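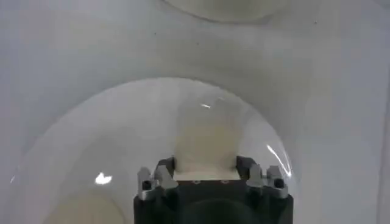
Clear dome on a pale gray surface.

Does a small workshop have to report solvent waste every year?

Posted in: Environment & Permits > Waste rules

We run a print finishing shop in the Comwood business park, with 12 people on the payroll. Until last August our solvent waste went out under the landlord's permit. The park has now changed hands and the new owner, Noreo, says each tenant must keep its own records. Does that mean a yearly report to the environment office too, or only the records? We fill almost 19 drums a year.
Anežka Šindelář

Keeping records and filing a report are two separate duties. The records start with your first drum. The report depends on the total weight for the year, and the limit is set by your regional office, so ask them for it in writing. Drum counts won't help you there. Take the weights from the carrier's transfer slips and add them up. Also ask Noreo for copies of the old slips under the landlord's permit. We asked for ours late at Jelínek and it took 18 weeks to get them.
Svetozár Charvát

Same thing happened in our building. I just called the office and they told me over the phone we were under. Didn't get a name though. Your carrier might file it for you, ours does, I think it's in the contract.
Illutix

3 comments · 12 shares
Tags: hazardous waste, small business, reporting
Contact us | Terms of use | Back to top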